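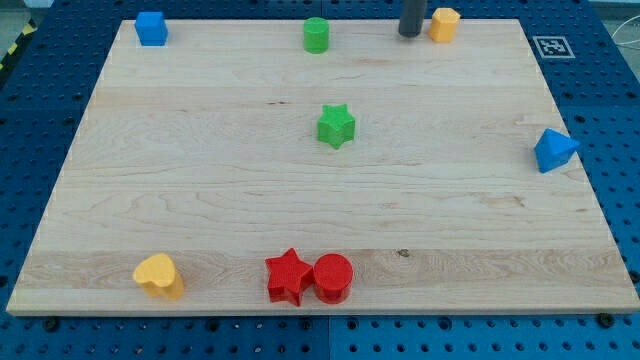 *By Haiyan Qin, 20 Apr 2020*

Shape blocks! We've got stars, a heart, cylinders, a cube and so on, and if yours get handled as much as ours do (every day, usually by someone eating toast) they need a proper wash now and then. The trouble is that bumpy finish. It's lovely to hold but it hangs on to every crumb, and a quick wipe does next to nothing.

So I fill the washing-up bowl with warm water, add a small squirt of liquid and leave the plastic ones in for around 11 minutes while I make a cuppa. Then I go over them with an old toothbrush, paying attention to the inside corners of the stars and the dip at the top of the heart. Don't use boiling water, I bent a triangle that way in my first flat and it never stood up straight again.

Rinse, shake, and stand them on a tea towel, turning them once.

The board is another matter. Never soak a wooden board! Damp cloth, wipe along the grain, dry it straight away and prop it on its edge overnight. Deming Meng next door swears by half a lemon and a bit of salt for marks, and I must say it got my beetroot stain out on the second go.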